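The **Cirnura sorting programme** is a workplace automation scheme at Pandville, the packing and returns site of the mail-order firm Plusora. It was set up to move the repetitive part of returns handling, in which small mixed goods are picked up and put into bins, from people to machines. The site employs 129 people, of whom 42 work in returns.

## Background

Returned goods at Pandville were sorted entirely by hand until the programme began. A sorter stood at a bench for most of a shift, took items from a tote and placed them in white bins by type. Staff complained mainly of sore wrists and shoulders, and the returns section had the highest turnover on the site.

An earlier attempt to use a fixed machine with a suction head was dropped after one season. It coped with boxed goods but not with soft toys, loose parts or anything with an uneven surface. Cirnura, which supplied the replacement system, proposed that the machines should learn from recorded handling by people – a method it had already used at its Kashindye workshop.

## Recording work

Recording is done with toy fruit and vegetables, plush items and other light objects. They are cheap to replace and vary enough in shape and texture to stand in for the goods on the sorting line. Each session consists of short, repeated tasks such as filling a bin, emptying it or moving one item across a table. Some are recorded with a hand-held gripper, others with a sensor glove.

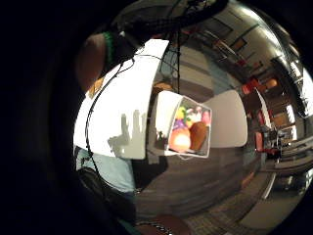
*White box holding toy fruit and vegetables, seen from the hand-held gripper.*

A recording shift lasts 5 hours, including breaks, and is paid at the sorter's rate plus a supplement. Those taking part are told to work at their ordinary speed. Early recordings made too slowly and carefully were discarded, as the machines trained on them paused before every grasp.

The work is done seated or standing, in furnished rooms as well as at benches, so that the system does not come to depend on one background. Changes of light, furniture and passing people are left in the recordings.
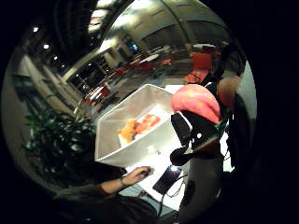
## Effects on staff

The programme changed the duties of the returns section more than its size. Sorters who had spent the whole shift at a bench now divide it between recording, checking bins filled by the machines and dealing with items the machines reject. Rejected items are mostly damaged or wrongly labelled, and judging them takes longer than plain sorting did.

Opinion among staff is mixed. In a survey held in May, 70 per cent of the section said the work was less tiring than before. The same survey recorded two common objections: that the checking stations were lonelier than the old benches, and that people were in effect teaching a system that might later replace them. Plusora agreed to make no compulsory redundancies in returns while recording continues, but has given no undertaking for the period after it.

Glove work is regarded as the more demanding of the two recording tasks. The wearer has to keep the markers in view of the cameras and manage the cable while handling objects normally.

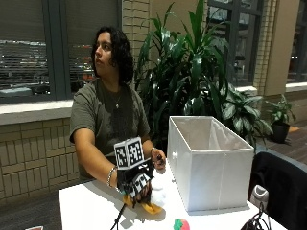 New starters are therefore given the gripper first and move to the glove once they are used to the routine. Sessions with the glove are kept short, and a wearer may ask to change hands or stop at any point. The supplement is the same for both tasks, a point the staff side has asked to reopen at the next pay talks.

## See also

- Learning from demonstration
- Manual handling
- Reverse logistics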